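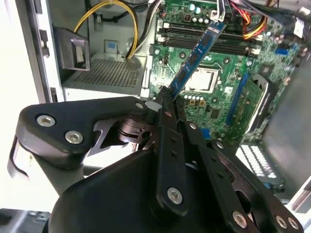

Memory module in the fingers, on the way to the slots.

I've had the memory cell to myself since Monday, and most of the week has gone into getting it to do the same thing twice. The job is simple on paper. The arm picks up a memory module, brings it over an open desktop PC and puts it in a slot. The recycling firm we do this for, Berkden, wants to test old boards without a person swapping sticks all day.

When I took over, the cell was failing more often than it should. The log had 371 attempts in it, and the bad ones came in bunches. A long good stretch, then a run of stops with the force limit tripped, then good again. That usually means something is moving between jobs.

I started at the gripper. I took the fingers off, wiped the pads with alcohol and checked every screw with a hex key. Two of the linkage screws turned further than they should have. I cleaned the threads, put on a drop of medium threadlocker and tightened them again in the order the manual gives. Then I left it overnight to cure. If you skip the overnight part you will be doing it again the week after.

Next was the grip force. It had been set high, I think to stop modules from slipping. On a thin board that makes things worse, as the stick tips a little when the pads close on it. I brought the force down in steps of 5 percent until a module slid when I pulled it by hand, then went back up one step. It now holds with less tilt, and the tilt that is left is much the same every time, so I can correct for it in the program.

After that I re-taught the positions. The order I use is:

Home, with the gripper well clear of the case.
Above the board, fingers closed, slow speed.
Above the slot, module held, 300 mm/min or less.
Touch, where the long edge just meets the slot.
Press, under force control only.

I teach the touch point three times from different directions and take the middle one. The wrist camera helps here, but I still get down and look along the slot with a flashlight. The metal edge of the power supply is close enough that I also added a waypoint to keep the wrist away from it on the way in. 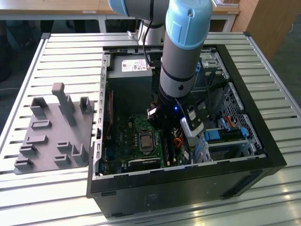 Yasuo Nakajima wrote in after my last post to say that he would look at the case before touching the program at all. In his experience a tower on its side rocks on its own panel lip, and every press pushes it a hair in one direction until the taught points are off. He puts a dial indicator on the chassis and runs ten presses with nothing in the gripper.

I did that the next morning, and he was right about the drift. The needle crept on each press and did not come all the way back. So some of the bunches in the log were the case walking, and they ended when somebody opened the cell and nudged it square again. I put two stops against the long side and one at the short end, with a toggle clamp pushing toward them. The needle now comes back to zero, or close enough that I can't read the difference.

I had to re-teach the points again after that, which took most of an afternoon. Do the fixturing first. I knew that and still did it last.

Since then I have been running it in blocks and wiping the pads between blocks. The force trace on the press looks the same from one run to the next, with one bump when the module seats. There is still an odd stop now and then on the slot nearest the processor, and I suspect the latch there is not opening all the way. I'll check it against a different board when the next box comes in from Sirthorpe.

The pads are due for a change at 900 cycles, and I have a spare set in the drawer. I've written the new grip force on the lid of the pad box and taped a copy of the teach order inside the cabinet door.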